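Moving back in with my own handwriting

Wed 15 April

So I have started writing letters again! Real ones, with a stamp and everything. I blame my cousin in Inelstead, who mailed me a birthday card with both sides filled in (tiny writing, going up the margins, you had to turn it like a steering wheel) and I felt so guilty texting back a thank-you that I sat down that same evening and wrote four pages.

My hand hurt for two days. I used to fill whole notebooks in high school and now I can't get through a page without shaking out my wrist like I've been arm wrestling. And the spelling! I wrote "neccessary" three different ways and then gave up and put "needed."

The first thing I learned is that the paper matters way more than the pen. I'd been using printer paper, and everything slid downhill to the right. Then I bought a pad of the Dostimix cream stuff, which has a bit of tooth to it, and my writing calmed right down. Still slopes. But it slopes in a way I can live with.

The second thing is that you have to let a letter be boring. My best reply so far came from Manouchehr Nouri, who taught me to drive a hundred years ago and moved away last July. He wrote a page and a half on his tomatoes and one paragraph on a neighbor's fence, and I read it standing up in the hallway with my coat on. Twice. He wants to know if I still ride the clutch. (I do.)

I've been writing at the table after supper, phone in the other room, radio on low. Five letters so far, which is more than I'd mailed in the ten years before.

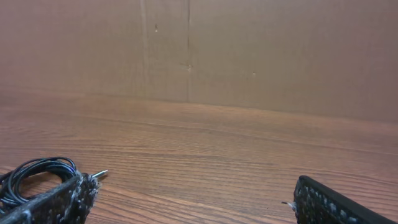 Plain brown cardboard, wood tabletop. Very restful to look at when you're stuck for a word.

My next project is sealing wax, which my sister says is a step too far. She may be right, I've already dripped some on a perfectly good skirt just practicing. I also want to try one of those Jorkeck folding letter sheets where the page turns into its own envelope, if I can find them for less than a small fortune.

If you want a letter, send me your address through the contact page and I'll put you on the list. Fair warning, it might take me a couple of weeks, and there will be weather in it.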